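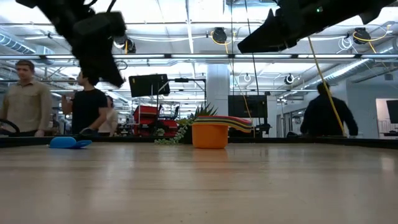

2024-09-14
Re: second pair of arms, Pekalside

> Can we hold off till December? Fetex quoted 26 for the lot and I'd like to see Baek's number first.

Happy to wait on the arms, but please let's not wait on spare grippers! Fetex wants 3,000 for a set of 2 and they take ages to come. I'd order those now and colour-code the cabling while we're at it (my favourite job, ha). Is that 26 grand with freight or without? Multent stung us on freight last time.

Cheers, I'll chase Baek for the quote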